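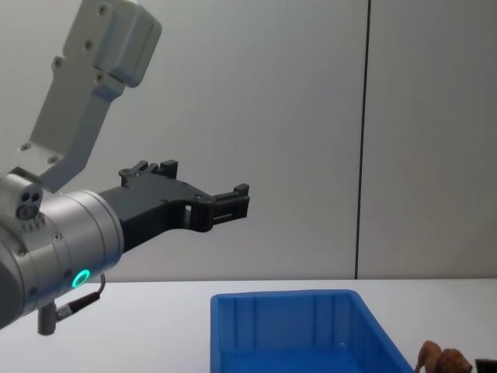 Marta-from-the-comments would like it known that two months is far too long to spend teaching a machine to tidy up, and that her nephew can do it for a biscuit. Fair point. The nephew, however, cannot be entered in the Otby Cup, and I have read the rules twice to make sure.

So, the robotics club. We are still going, Tuesday evenings, in the room at Livska with the radiator that can't be turned off. The project is called Ellis, after a long argument in which every better name was vetoed, and the task for the Cup is toy tidying: things on a table go into a tray. I signed up in the belief that I would be soldering. I have soldered nothing. What I do is move a robot arm to a toy, close the gripper, move it to the tray and open the gripper, and then do it again with the toy somewhere else.

Each go is saved as a run. We had 608 of them at the end of July and we have 1340 now, and I can account for a depressing share of the difference. The idea is that the software learns from watching us, which would be more reassuring if I were any good at it. My early runs have a distinct style. The arm sets off with great confidence, stops, has a think, and goes back a bit. After one weekend of training, Ellis was doing the same little pause, and I was asked in front of everyone whether I recognised it.

You learn a lot about toys doing this. Anything with legs is trouble, as there is always one leg in the way of wherever you wanted to put a finger. Round things ought to be easier, and they are, right up until you nudge one and it sets off for the edge of the table. Soft round things are my favourites. They squash a bit and forgive you.

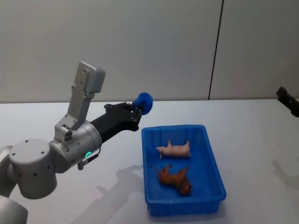 Ball and tray, with the livestock already lying down.

The rules give you points for every object in the tray and take some off for anything dropped outside it. There is nothing about neatness, so ours go in whichever way up they like. The Gendex team apparently place theirs standing, in a row. I don't want to talk about the Gendex team.

Next job is to go back through the old runs and throw out the bad ones. We've split them between us, and I have been told firmly that I may not mark my own. I've also been asked to label the folders properly this time, after "final", "final2" and "use this one" all turned out to contain different things. If anyone has a naming scheme that survives contact with a tired person at half past nine, the comments are open. Biscuit-based suggestions have been noted.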